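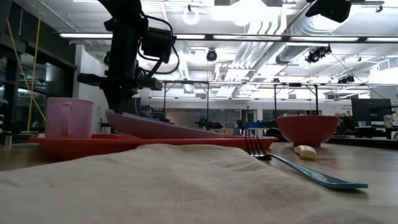
3 min read

Clearing a table and packing away coloured tableware

By Sum-yee Tsao, April 2024

Most chipped plates in our house were chipped between the table and the sink. A tray sorts most of it out, if it is loaded in a sensible order. These are the habits I have settled on for everyday sets in mixed colours, the sort with a red tray, a pink mug and cutlery with coloured handles.

Before you start

Scrape the plates first and put the scraps in one bowl. Look behind and under things for small bits of food. A pale lump the size of a garlic clove is easy to miss on a light brown wooden table, and it will be trodden into the floor later. Pick it up by hand before you bring out a cloth.

If you have a cloth on the table, push it back from the area you are clearing, or take it off altogether. A rumpled cloth makes an uneven base, and forks left on top of it slide off when it is pulled. Take the forks off first.

Loading the tray

Plates go down flat in the middle. Lower one edge first and let the other follow, so that your fingers are out of the way before the plate is down. Don't stack more than 7 small plates on one tray. I have carried more and regretted it.

Mugs stand upright at the ends with the handles where you can reach them. Don't hang cutlery inside a mug, as it makes the mug top-heavy. Bowls with a narrow foot tip over easily on a moving tray, so carry them separately or put them in last, between two heavier things.

Forks and knives lie along the long side, all pointing the same way. Handles that widen at the end tend to hang over the table edge and get knocked by a sleeve. Turn them in.

Washing coloured handles

Check what the handle is made of before you use the dishwasher. Some take it well and some go dull. If you have lost the leaflet, wash by hand in warm water and dry the neck of the fork, where the metal goes into the handle. Water sits there and leaves a brown line. An old toothbrush gets it out.

Tea marks in a mug come off with bicarbonate of soda on a damp cloth. Leave it for two minutes, rub, rinse.

Wiping a wooden table

Use a well wrung cloth and follow the grain. Dry straight afterwards with a tea towel. A table with a slight gloss will show rings if wet mugs are left on it overnight. I oil our kitchen one each January, but a varnished top doesn't need oil and will only go sticky.

Putting away

Store plates by size, with a sheet of kitchen paper between any that scratch. Keep the tray upright at the side of the cupboard. If you are packing for a move, wrap the mugs first, handles included, and put them in a box with the heaviest plates on edge at the bottom.

Next page: getting candle wax out of a woven tablecloth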